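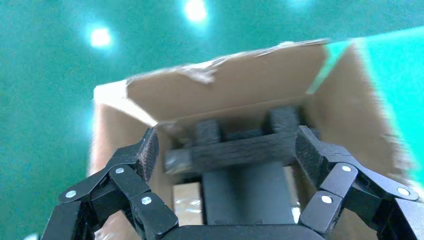
An open carton with its back flap standing up, a bit torn along the top edge.

Packing and Mailing Questions - Skallotmont Parcel Room

Can I reuse a box that has already been through the mail?

Please do, we love to see it! A ragged flap or a patch where the outer paper has peeled is usually fine, and a strip of wide tape laid along the damage will see it through another trip. What we look at more closely is the bottom. If it sags when you lift it, or the corners have gone soft, pick a fresh carton from the rack by the door (80 cents for the small ones, and they come flat).

Do I have to seal it before I come in?

No, and to tell you the truth we'd rather you left the top open. Rogelio Aquino is at the counter until closing every Wednesday, and he will happily look over your padding with you - he has packed a great many lamps and teapots for people in Flisisberg.

How full should the box be?

Full enough that nothing slides when you tip it gently. Crumpled newspaper does nicely, and so do old towels if you don't mind parting with them.

My box has old labels on it. Does that matter?

It does, I'm afraid. Peel them off or cover them completely, barcodes too, or your parcel may take the scenic route back to wherever it started.

Where do I pick up a parcel I missed?

At the side window, number 41. Bring the slip and some kind of ID.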